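Chapter 4
Picking Up and Putting Down

In this chapter you will:
learn how a two-fingered gripper holds an object
write a pick-and-place routine and test it in the simulator
keep a run log that another team could follow
prepare your entry for the Mikelach Round

Key words: gripper, approach, grasp, clearance, pose, waypoint, run log

4.1 Where we have got to

By the end of Chapter 3 your team had an arm that moved to a point and stopped there. Moving to a point is useful on its own, and the drawing task showed that it can be hard enough to get right. Most of the jobs people want from an arm, though, involve taking hold of something in one place and letting go of it in another. Engineers call this pick and place. It takes up the whole of this chapter and most of the next.

The work is done in the simulator first. If your school has the Lumanlan arm, you will repeat the final exercise on it in section 4.7. If your school does not have one, the simulated version counts in full towards the chapter mark.

4.2 The Clesonholm team

The examples in this chapter come from a project by the after-school robotics club at Clesonholm, led by Rosalinda Javier. The club entered the Mikelach Round for the first time with a team of four pupils. None of them had used a gripper before. They have let us print parts of their run log, including the parts where things went wrong.

Their task was called Bottle to Shelf. The arm had to pick up one small bottle, lift it clear of the floor of a walled box, carry it across and set it down upright on a marked square. A run scored only if the bottle was still standing when the fingers had opened and the arm had backed away. Each team was allowed 114 timed runs in the simulator before the final, and at least 70 of them had to be written up.

The first entry in the log reads:

"July 12, 2018. Runs 1 to 3. Bottle knocked over each time. Arm comes in from the side and the left finger hits it before the gripper is in line. We were trying to make it quick. Next time move above the bottle first, then come down."

It is a good entry. It gives the run numbers, says what happened, gives a likely cause and says what the team will change. Compare it with this one, written a little later by the same team:

"Did some more. Better."

When the team wanted to go back to the settings that had been "better", they could not find out what they were. It cost them an afternoon. You will find the log sheet they used after that at the end of the chapter.

4.3 The parts of a pick

A pick can be broken into four stages. Your program should treat each one separately, so that when a run fails you know which stage to look at.

Approach. The open gripper moves to a waypoint a short distance from the object. It should arrive already turned the right way. Turning the gripper when the fingers are on either side of a bottle is the most common way to knock the bottle over.

Close. The fingers move together until both pads touch the object. If the gripper is off to one side, one pad will touch first and push. A heavy object may slide a little and come to rest between the pads. A tall, light one will probably tip.

Lift. The arm raises the object far enough to clear the floor and anything on the way. This distance is the clearance. The Clesonholm team began with a clearance of 3 centimetres and found that the bottle caught on the lip of the shelf. They raised it to 4 and it passed.

Check. The program makes sure that the object is still held before it goes on. In the simulator you can do this by reading the finger gap. If the fingers have closed all the way, there is nothing between them.

Many beginners leave out the check, and their arm then carries nothing across the box with great care and sets nothing down on the square. Put the check in from the start.

4.4 Setting up the simulator

Open Grorklow and load the file for Chapter 4. Choose the gripper view from the camera menu. The wide view is better for planning a route, but you need the gripper view to judge whether the fingers are in line with the bottle.

Before you write any code, move the arm by hand with the arrow keys. Take the gripper to the bottle, close it, lift a little, lower again and open. Do this until each member of the team has managed it without a fall. Write down the gripper's pose at each of the four stages. These numbers will be the starting values for your program.

Leave the speed setting at slow for now. You will be asked to change it in section 4.6, and the results will mean more if you have slow runs to compare them with.

Agree who is driving and who is writing before each run begins. Swap over after every ten runs. The person writing should not wait until the end of the session to fill in the log.

When your four poses are written down, go on to section 4.5, where you will turn them into waypoints.

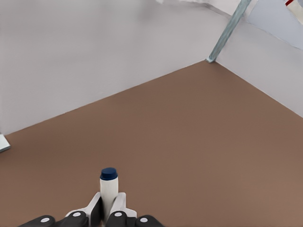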